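Workshop notebook – Textile Finishing Room, Mahasneh
Entry date: 18/04/2022
Entered by: Archana Shukla
Present: Ghassan Bitar, Jad Fakhoury

1. Purpose
To compare two enzyme washes on gray cotton jersey for softness, shrinkage and color loss. The work continues the October series, in which the Zunex wash gave a good hand but left the side seams twisted. The Punov wash had not been tried on this weight of knit.

2. Preparation
All shirts were cut from one roll and sewn by Munther Saab's section. Each was marked inside the hem with a laundry pen. Bench marks for length and width were placed with the steel template, which has been checked against the room standard. Printed shirts were kept in a separate lot, as the print limits stretch across the chest and would confuse the width readings.
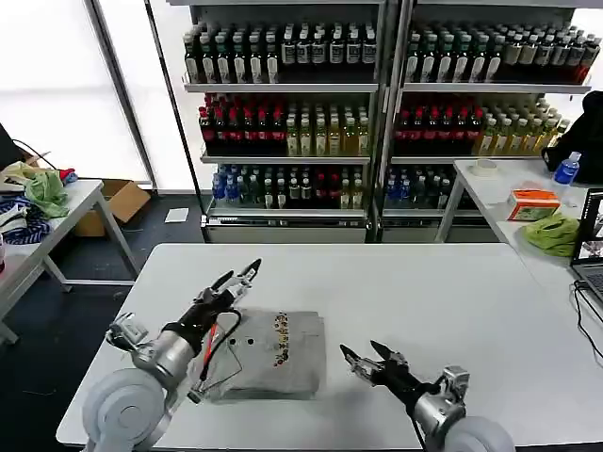
3. Wash procedure
The bath was brought to temperature before loading. Wash time was 6 minutes longer than in October, at the supplier's suggestion. Drum speed was held at the low setting throughout. The Zerkelov machine stopped once on a door fault; Jad Fakhoury cleared it and the cycle was resumed. The interruption is noted on the run card and that load is to be read with caution.

Drying was carried out flat. Tumble drying is deferred until the lint filter has been replaced. Hadi Haddad has the part number.

4. Observations
Shrinkage in length on the Punov lot was 2 percent, against 7 percent for the untreated lot. Width was nearly unchanged in both. Seam twist was slight and within the limit given in our finishing sheet.

Color loss was harder to judge. The gray is a melange, and small differences in shade disappear once a garment is folded.
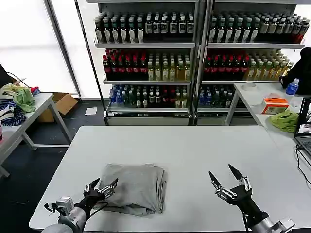 Readings were therefore taken on a single layer over the white tile, with the lamp at its usual height. Ghassan Bitar and I graded separately and agreed on all but one shirt, which went to the lower grade.

Softness was scored by touch only. The Punov lot was preferred, though the collar rib felt limp – possibly a matter of dosing.

5. Actions
Repeat the interrupted load.
Reduce the enzyme dose for the next run and check the collar rib again.
Ask Munther Saab for a further set from the same roll before it is released to sampling.
File the run cards under lot 900.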